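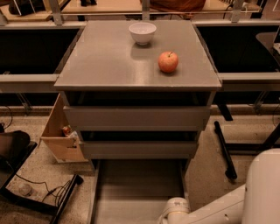

How long do I really have to keep household paperwork, and where on earth do normal people put it?

Posted in Home Admin by Sylvie Lachance

I am hoping somebody sensible is awake. We moved to Clondach in July and the paperwork came with us, unsorted, in the same carrier bags it has lived in for 20 years. My husband regards it as an archive. I regard it as a fire risk with a sentimental streak.

To give you the flavour, in the first bag I found:

the instruction booklet for a toaster we gave away before we were married
every gas bill from a flat I rented as a student, in order, which is more than can be said for anything since
a letter from our insurers, Humano, telling us to keep the letter
a swimming certificate (not mine, not my husband's, no children)
a brown envelope marked IMPORTANT with nothing in it

I have tried reading up on this and every guide contradicts the last one. One says six years for everything. One says scan the lot and shred it. One says to hold each document and ask whether it serves me, and I can report that a council tax bill has never once served me but I'm fairly sure I'm meant to hang on to it.

The reason this has come to a head is Flirine. They supplied our electricity at the old house, and they now say we owe them £646 for a period after we'd left. I know we sent a final meter reading. I know they acknowledged it. The acknowledgement is in a bag. So are eleven Christmas round robins from people I can't place.

What I would like to know:

What can I throw out tonight with a clear conscience?
What do I have to keep, and for how long?
Is there a filing system that works for people who are not, by temperament, filers? I have bought concertina files before. They are now also in the bags.
Can I rely on scans, or will somebody one day demand the original and look disappointed in me?

We're in England, both employed, one house, one car, no business on the side. My husband would like it noted that he once needed a receipt from nine years ago and had it. He has been living on that receipt ever since.
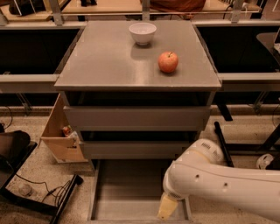

Bottom drawer open, bowl and apple on top.

Replies

Pemberley_Ron

Just bin it all. I did mine years back in one go, lit the garden incinerator and had a beer. Never needed any of it. If they want something they'll write to you. Wouldn't pay Flirine either.

Comment from Sylvie Lachance: Thank you, Ron. I read this aloud and my husband had to go and stand in the garden. Did you burn your deeds as well?

Comment from Pemberley_Ron: Possibly

Huguette Grewal

Please do not do what Ron did. I spent a long stretch of my working life in the back office of a small solicitors' firm, Mathur, and much of it was spent writing off for copies of things that people had burned with a beer in their hand. You can usually get another one. You can usually get it slowly, for a fee, from an office that answers the telephone between ten and noon.

I'm not your adviser and the rules do shift, so check anything with a lot of money hanging on it. But for an ordinary employed couple I would do it like this.

Keep for good, or until you're told otherwise: birth, marriage and divorce papers, adoption papers, wills (the signed original, please, a scan of a will is a headache), anything to do with a pension you've ever paid into however tiny, and whatever you were given when you bought the house. Most title is registered electronically now, but the bundle often has things in it that aren't, such as guarantees for the damp course, planning consents and the letter from next door about the drain. Buyers' solicitors adore a letter about a drain.

Keep while you own the thing: car service history, boiler records, receipts and warranties for anything expensive, certificates for windows and electrical work. When the thing goes, the paper goes with it. The toaster booklet may leave tonight. I'd wish it well.

Keep for six years: anything that might turn into an argument about money. Bank loans you've paid off, final bills from suppliers, tenancy papers after you've moved out, correspondence about a dispute. The six years people quote comes from the usual time limit for suing over an ordinary contract in England and Wales. It was never meant to apply to your swimming certificates.

Keep for a couple of years: P60s and payslips (I would hold on to every P60 for longer, personally, they're thin and they have rescued more than one state pension record), council tax bills, routine bank statements if you can't download them. If you fill in a tax return or start earning on the side, the periods are longer, so look up the current rule before you shred.

Throw out now: ordinary monthly bills that were paid without fuss and have been overtaken by later ones, expired insurance schedules where there was no claim and nothing brewing (keep any employers' or liability policy you come across), junk, duplicates, terms and conditions you didn't read at the time and won't read now. The Humano letter telling you to keep the letter depends on what else it says. Turn it over.

As for where to put it. Concertina files fail for the same reason diets do, they're designed by people who don't need one. They ask you to decide between thirteen little pockets while you're standing in the hall with your coat on. You'll put it on top of the microwave instead. We all do.

What I use, and what I set up for my brother, who once filed his passport under "Abroad", is three drawers. Any plain chest will do and you needn't buy anything with a lock on it.

Top drawer: things to be dealt with. Everything that comes through the door goes in there or in the recycling, never on a surface. Once a fortnight you sit down and empty it. It can be a complete mess inside and it doesn't matter a bit.

Middle drawer: things that have an end date. Big envelopes, one per year, year written on the front. At New Year you take out the oldest and shred it. There is no sorting inside the envelope. On the very rare occasion you need something you tip it out on the bed and find it in ten minutes, and that is far less time than you'd have spent filing.

Bottom drawer: the permanent lot. One folder per person, one for the house, one for the car. You should hardly ever open it.

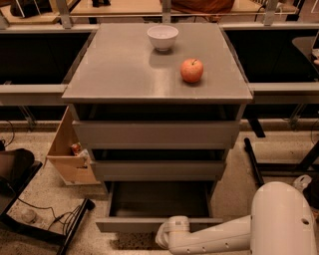

Dilys_in_the_attic: I do almost the same, Huguette, but mine are the other way up, permanent papers at the top. My thinking was flood. Then we had a leak from the bathroom above and I learned something about gravity. Everything that can't be replaced now lives in a zip-up plastic wallet and I've stopped caring what height it's at.

Huguette Grewal: A plastic wallet is very sound. So is telling one other person where it is. You would be amazed how many families know there's a will and have to take up the floorboards.

Sylvie Lachance: Three drawers we can manage. He wants to know what happens to the receipts.

Huguette Grewal: He may have one envelope marked RECEIPTS and when it won't close he has to choose. I've seen marriages saved on those terms.

Tobermory98

Agree with most of the above, adding a bit on the scanning side and on Flirine.

Scans are fine for nearly everything in Huguette's middle drawer. Suppliers, banks and insurers mostly send you a PDF to begin with, so they can hardly turn up their noses at one. Name the file with the year first, then who it's from, then what it is, and they'll sort themselves. Mine say things like "boiler service" and I've forgiven myself for the rest. Keep two copies in different places. A laptop is one place. A memory stick in the same bag as the laptop is the same place, as I found out on a train.

Don't scan the whole backlog. I did, over one winter, 600 pages, and I've since looked at two of them. Scan what you'd be annoyed to lose and let the other stuff take its chances.

On shredding: a cheap cross-cut one is perfectly good, but it will overheat if you feed it a decade in an evening. Do a bit, have your tea, do a bit more. You only need to shred things with account numbers, signatures or your date of birth on them. Round robins can go in the recycling whole, unless they're from somebody indiscreet.

On Flirine, I wouldn't tip out the bags just yet. Search your email first for the meter reading, including the junk folder. Look through your phone as well, lots of people take a picture of the meter on the way out and forget. Your solicitor's completion statement or your tenancy end date proves the day you left, and the new occupants' account should start from then. Put it in writing as a formal complaint, say you dispute the £646, and ask for a copy of all the readings they hold. Keep a note of each call and the name of whoever you spoke to. If they haven't sorted it within the time set out in their complaints procedure, or they send you a deadlock letter, you can go to the ombudsman and it won't cost you anything.

That correspondence goes in an envelope of its own, by the way, and you keep it for six years from the day it's settled. Your husband will be thrilled. 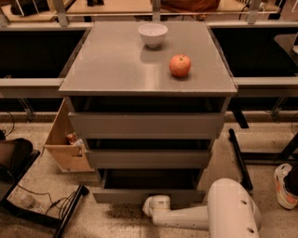
Do I need to keep bank statements on paper if I can see them online?

Your online statements will do for most purposes, but download them before you close or switch an account, as access often stops when the account does.

Sylvie Lachance

Update, for anyone who finds this later with bags of their own. The Flirine acknowledgement was in my junk email, between an offer of cheap spectacles and a man who wished to give me a yacht. I've sent it to them with a formal complaint and they have gone very quiet.

Two bags are done. The toaster booklet has left us. We found the house guarantees, a premium bond of his grandmother's, and a second brown envelope marked IMPORTANT, which contained a first-class stamp from the days when that was a modest thing to own. The swimming certificate has been claimed by my sister-in-law, who would like to know why we had it.

He has filled the receipts envelope and is asking whether it could be a bigger envelope.

Huguette Grewal

It could not.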